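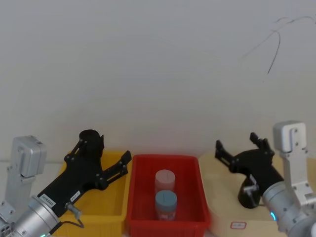
*The yellow and red bins side by side on the work surface, with two small jars in the red bin.*

# Review: Tulilen Open Storage Bins

Prepared by Wanpen Petchrat, Supplies and Stores, Thammasiri Learning Center
Monday, April 29, 2019

## Purpose of the review

The Center keeps small craft and classroom supplies in open containers so that staff can find them without unpacking a cupboard. The cardboard trays in use until last year had softened at the corners and were due for replacement. Stores was asked to assess the Tulilen open bin and to recommend whether it should become the standard container for the craft room and the two preparation rooms.

A trial set of 36 bins was purchased through Kostus, our regular supplier, in yellow and red. The set was in daily use for one full term. Staff in all three rooms were invited to submit written comments, and those comments are reflected in what follows.

## Construction

The bin is a plain rectangular plastic container, open at the top, with ribbed sides. The ribs give a secure grip when a bin is carried from one room to another, and they stiffen the walls. Bins filled with modeling clay, the heaviest material we store, kept their shape on the shelf throughout the term. One bin was dropped on the stairs and cracked at a corner. It has been withdrawn from use.

The floor of the bin is flat enough for small jars to stand upright. Bead and glitter jars have always been a difficulty in the craft room, where they fell over in the old trays and rolled to the back. In the Tulilen bin they remained standing during ordinary handling. They will still tip if a bin holding only two or three jars is carried at an angle, and staff are asked to fill the remaining space or to use the dividers already held in Stores.

## Use on the shelf and at the table

Two bins placed together leave very little wasted space between them. On the craft room shelving, which was built for the old trays, a row of bins fits with a small gap at one end. In the second preparation room the shelves are shallower and the bins project slightly over the front. This is acceptable at table height. It is not acceptable above shoulder height, and the upper shelves in that room should continue to hold paper stock only.

Color proved more useful than expected. The craft room adopted red for items in current use and yellow for items to be sorted or refilled. The arrangement requires no labels, and substitute staff followed it after a short explanation. The preparation rooms used the colors without any system, and their comments record more misplaced items. A single rule for all rooms is advisable.

There is no lid. Dust collected in bins left untouched over the midterm break, and loose items such as sequins and cut felt should be placed in jars or bags before storage. Sites that require closed storage should look elsewhere; the Trillura lidded box, reviewed by this office last year, remains on the approved list for that purpose.

## Cleaning

Bins were washed by hand in warm water with dish soap. Poster paint came away without scrubbing when it was dealt with the same day. Dried white glue was slower to remove from between the ribs and required a soft brush. Permanent marker left a faint stain on two of the yellow bins. Adhesive labels should be applied to a smooth area near the base, as they lift from the ribbed part of the wall within a few days.

## Capacity

A single bin held 50 standard glue sticks laid flat, or 200 sheets of small origami paper with room remaining for scissors. The full craft room inventory, which stands at 281 listed items, was housed in the trial set with several bins left over for returns.

## Recommendation

The Tulilen open bin is approved for general use in the craft room and in the first preparation room. Approval for the second preparation room is limited to the lower shelves. Orders should be placed through Stores in red and yellow only, so that the color rule can be applied across the Center from June.

Rooms wishing to keep their existing trays may do so until those trays wear out. Cracked bins should be returned to Stores with a note of the room and the date, and should not be repaired with tape.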